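Chapter 11
Where Things Go When We Are Done With Them

Open the drawer. You know the one. Almost every home has it, usually in the kitchen, and somewhere beneath the takeout menus and the dead batteries there is a phone that has not been switched on in years. Perhaps there are two. You did not throw it away, and you did not sell it, and if someone asked you why it is still there you would probably say something about photographs, or about needing a spare, and then close the drawer again.

We are going to spend this chapter with that phone, and with all its relatives: the printer in the garage, the television that went down to the basement when the larger one came home, the desktop computer under a desk in an office where the desk itself is about to be replaced. In the last chapter we followed household trash from the curb to the landfill, and a good many of you may have noticed (my own students always do) that we hardly mentioned anything with a plug. I left it out on purpose. Old electronics travel by other roads, and they deserve a chapter to themselves.

Let me start with a town. Tomider is a river town that made shoes, then furniture, and then for a long while not very much. When I first visited, on a sticky afternoon in August, I went to see the county drop-off site, which sits behind the old Akex furniture works and shares a gate with the road department. People had been told they could bring anything electrical, free of charge, and my goodness, they brought it! There were microwaves, electric organs, a tanning bed, and a whole row of console televisions with their doors still polished. One couple had driven 40 miles with a chest freezer roped into a horse trailer. They stayed for a while after it was unloaded, chatting with the attendant about the meals it had held.

I tell you about the freezer because it is easy, in a book like this one, to talk only about tons. We will get to tons. But every load that crosses the scale began as somebody's decision to let go of something, and those decisions are slow and personal and often a bit sentimental. A county that plans its collection days without thinking about this will be puzzled when the trucks come back half full.

From the drop-off site, the Tomider loads go to a sorting business called Jutoma, on the far side of the river. Jutoma has one question to ask of each item, and you should write it in your notes, since the rest of the chapter hangs on it: is this worth more whole, in parts, or as material? A working laptop is usually worth most whole. A computer that will not start may still hold memory, a drive, or a power supply that someone can use. A cracked plastic fan is worth very little in any form, and the firm may well pay to be rid of it. The answer can change from month to month, as the price of copper rises and falls, so an item that was stripped for parts last spring might go straight to the shredder this year.

Our second example is the town of Lau, which is smaller and which made a different choice. Lau has no drop-off site at all. It runs a repair evening in the school cafeteria, where residents bring broken things and sit beside the person fixing them. By the town's own tally, roughly 400 items came in during the first year, lamps and toasters for the most part. Whether this keeps more out of the landfill than the Tomider system does is a harder question than it looks, and you will be asked to work through it in Section 11.3.

Before you read on, please do one small thing. Walk through your home, or your dormitory, or wherever you happen to live, and make a list of every electrical item that has not been used in the past year. Next to each one, write down the reason it is still with you. Be generous with yourself about the reasons; "I forgot I had it" is a perfectly good one. Bring the list to class, and keep it somewhere safe afterward, as we will return to it when we talk about storage in the home.

Section 11.1 takes up the three kinds of value in turn, beginning with parts.

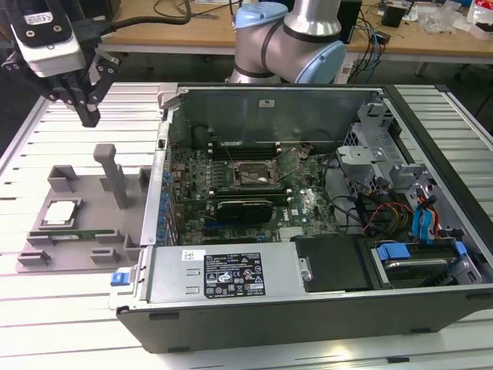 11.1 Whole, Parts, or Material

Parts have the longest history of the three. Long before anyone spoke of recycling, there were people who bought broken clocks for their springs and worn-out wagons for their wheels, and the habits of that older trade are still with us. A dealer in used parts wants to know whether a piece fits many machines or only one, how long it takes to remove, and how many buyers are looking for it this week. The time it takes is the point that beginners tend to forget, so we will look at that first.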